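3.2 Collecting demonstrations by hand

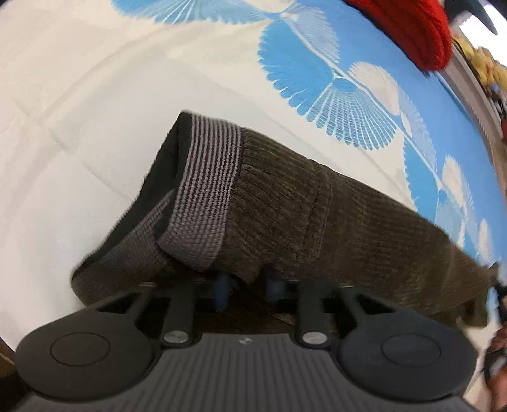

Clothing demos were done on beds, in ordinary bedrooms, using the hand-held gripper – no robot arm at this stage. Three demonstrators (Kassab, Ajayi, Nimri), 1,461 demos kept. Knits were the slow ones. Thick ribbed fabric bunches between the fingers, and a folded garment can hide most of the mechansim from the wrist view (Figure 3). We left those in. Patterned sheets also left as they were.

Figure 3. Hand-held gripper at a knit garment with a striped cuff, bed covered in white and blue fabric.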